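Mantenimiento de encimeras y tableros de madera maciza

Un tablero alistonado trabaja todo el año. Absorbe humedad en los meses lluviosos, la cede con la calefacción y, si solo está protegido por una cara, acaba curvándose. El aceite se aplica por las dos caras y también en los cantos, donde la testa absorbe bastante más producto.

Frecuencia

En una superficie de uso diario bastan 3 aplicaciones al año. La de septiembre conviene hacerla antes de encender la calefacción. Si una gota de agua se extiende en lugar de formar perla, el tablero pide aceite aunque no toque.
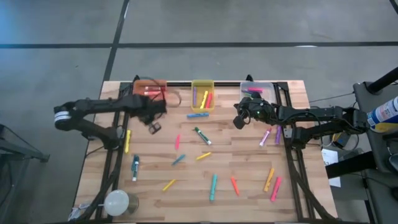 Lijado previo

Se empieza con grano 180 y se termina con 320, siempre a favor de la veta. El grano 600 se reserva para la última mano, con el aceite todavía fresco. Retirar el polvo con un paño apenas humedecido y dejar secar una noche.

Aceitado

Verter poca cantidad y repartir con muñequilla de algodón. A los 14 minutos se retira todo el sobrante; lo que queda encima forma una película pegajosa que atrapa suciedad. El aceite duro Nandelitz admite segunda mano al día siguiente. Los trapos usados se extienden al aire libre hasta que endurezcan – amontonados pueden arder solos.

Manchas de tinta

La tinta de rotulador permanente sale con alcohol isopropílico y un bastoncillo, sin frotar en círculos. La de pizarra blanca suele ceder con agua jabonosa. Los rotuladores se guardan tumbados y con el capuchón bien cerrado, para que la tinta no se acumule en un extremo. 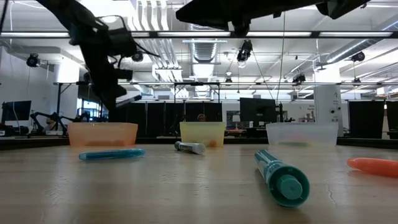
Si queda sombra, se lija solo esa zona con 320 y se vuelve a aceitar, difuminando hacia fuera. El agua oxigenada aclara la madera y deja cerco. No usar en roble ni en nogal.

Fijación

Los tornillos de sujeción van en taladro rasgado, nunca en agujero justo. Apretar hasta que asienten y aflojar un cuarto de vuelta. Revisar la planitud con una regla Trulline una vez al año.

Última revisión: 3 de diciembre de 2022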